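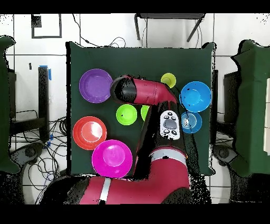 A reader at the Galterville site wrote in after the last issue of this guide to say that section 4 tells people how to score a trial but never how to decide whether the trial should have been started. Her point was that two sites can follow the scoring rules to the letter and still end up with results that can't be compared. We agree, and section 4 has been rewritten with a set-up part at the front. The scoring rules themselves are unchanged.

4. Preparing and running a Fundum sorting trial

4.1 What the trial measures

Fundum compares two ways of choosing the next object on a crowded table. The first, called fixed order in the settings, works through a list made before the trial begins. The second, called replan, makes a fresh choice after every move. Both use the same arm, the same grasp routine and the same stopping rules. Only the choice of object differs.

For the comparison to mean anything, each layout has to be run under both settings. A layout run under one setting only is left out of the results.

4.2 Laying out the table

1. Fit the cloth and pull it flat. Creases under a bowl can tip it enough to change the grasp height.

2. Open the layout sheet for the trial and set out the dishes as shown. Plates and bowls may touch or sit close together where the sheet says so. Do not space them out to make the task easier.

3. Where the sheet includes a distractor (any item that isn't crockery, such as a remote control), place it last. It should lie on the cloth, clear of the arm's base.

4. Check dishes near the edge of the cloth. A plate may overlap the edge of the table, but press lightly on the overhanging side to make sure it doesn't rock.

5. Save a reference view from the head camera under the layout number. You will need it in 4.4.

Note: Glossy dishes throw back a bright spot under ceiling lights. Leave it there. The method has to cope with glare, and sites that dimmed their lights in the first round produced depth readings nobody else could match.

Note: Colours are matched by name in the layout sheet. If your set has two greens that are hard to tell apart, write the item number on the underside and use that in the log.

4.3 Before you start the arm

1. Move the arm to the rest pose and let the joints settle.

2. Check the cables on the floor by hand from end to end. They may trail freely, but none should pass under a wheel or a chair leg.

3. Choose fixed order or replan in the Saltico control panel. The panel keeps the last setting used, so look at it even if you think it is right.

4. Enter the seed. Use 1848 for the first pass of every layout, under both settings. Later passes take their seeds from the sheet.

5. Set the move limit to 1000 control steps.

CAUTION: Keep hands and sleeves away from the tabletop once the panel shows READY. The arm can begin its first move without a further prompt.

CAUTION: The elbow swings wider than the hand. Stand behind the marked line even when the target is on the far side of the table.

4.4 Running the pair

1. Press Run. Do not touch the dishes, the cloth or the lights until the panel shows END.

2. Write down the order in which objects were chosen. The log records this too, but the handwritten copy is used to catch wrong labels.

3. Reset the table from the reference view you saved in 4.2. Lay the saved view over the live one and shift each dish until the outlines meet.

4. Change the setting and run again with the same seed.

5. Repeat until you have 4 pairs for the layout. If a pair is spoiled, run both halves again - a good half can't be kept and matched with a later one.

A pair counts as spoiled if a person enters the marked area, if a dish is knocked off the table by anything other than the arm, or if the panel loses the camera for more than 2 seconds. A dropped dish is not a spoiled pair. Score it as a failed grasp and let the run go on.

4.5 When part of a dish is hidden

The arm will often stand between the camera and something it has yet to move. Under fixed order this makes no difference to the choice, as the list is already made. Under replan, a dish that shows only as a thin sliver may be given a low score and passed over, then picked up later once the arm has moved away.

Record this as "deferred" in the notes column, and do not mark it as a miss. Deferred choices are the main thing we are looking at in the Sperling analysis, and in the first round they were logged three different ways.

If the same dish is deferred until the end of the run and never chosen, record it as "left". Save the final camera view with the log.

4.6 Sending the results

Put the log, the handwritten order and the saved views in one folder named by layout number. Results for the April round should include the panel version, found under Help. Folders without a reference view are returned to the site.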